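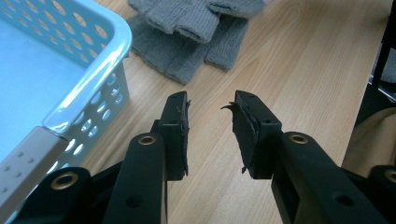 4. Setting Up Your Sorting Table

Now that the shelves are up and you have had a chance to catch your breath, it is time to give the small knits a place of their own. Gloves, hats and scarves are the things that wander off first in any house, and we at Hondard have found that a basket on a plain tabletop, with a little bare space beside it, does more good than any number of drawers.

4.1 Placing the basket

1. Wipe the tabletop with a soft, barely damp cloth and let it dry all the way. Please don't hurry this part — damp wood and wool are poor company.

2. Set the plastic basket toward the left side of the table, with one corner pointing in at the middle. If you are left-handed, you may like it better on the other side, and that is perfectly fine.

3. Run a finger along the rim and the holes in the walls. Any rough spot can snag a knit, so if you feel one, smooth it down with a fine nail file before you go on.

Note: The holes let air move through the basket. Leave a little room between the basket and the wall, and don't line the sides with paper or cloth.

4.2 Laying out the gloves

4. Lay both gloves of a pair flat on the table, one partly over the other. Fingerless gloves like the gray ones are a nice pair to practice on, as the short finger tubes don't tangle much.

5. Check each thumb and each finger opening for loose yarn. Tuck a loose end back inside with a blunt needle. Never pull it, however tempting it looks!

6. Smooth the creases with the flat of your hand, working from the cuff out toward the fingers. Ribbed cuffs like to be left alone, so go gently there and don't stretch them.

7. Place one glove on top of the other, cuffs together, and fold them over once. Then set the pair down in the basket with the fold facing up.

Caution: Do not roll one cuff over the other to hold a pair together, the way many of us were taught to do with socks. The ribbing will stretch, and it seldom comes all the way back.

4.3 Looking after things

8. Every 30 days, take everything out, shake the basket over a sink, and wash it in lukewarm water with a drop of dish soap.

9. Let the basket air-dry upside down for at least 2 hours before you fill it again.

Caution: Keep the basket away from radiators and stoves, and don't pour boiling water into it.

If your household has more hats than gloves, go on to section 5, where the taller basket is covered.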